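Visit Report: Ververidis Offices, Nelberg

Members' visit, 10/08/2021 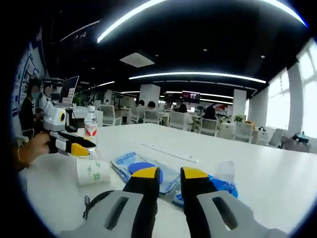

Photo: Chrysoula Papadakis / Plarkano

A delegation of 15 members was received at the Nelberg offices of Ververidis. Periklis Makris welcomed the group and outlined how the open-plan floor is shared by 3 departments.

Members then gathered at the large white table, where a water bottle, a paper cup and a blue and white pouch were among the items laid out. Discussion centered on the packaging of everyday goods and on the sorting of office waste. The visit closed after 40 minutes. Members wishing to join the August visit to Stesus should write to the secretariat.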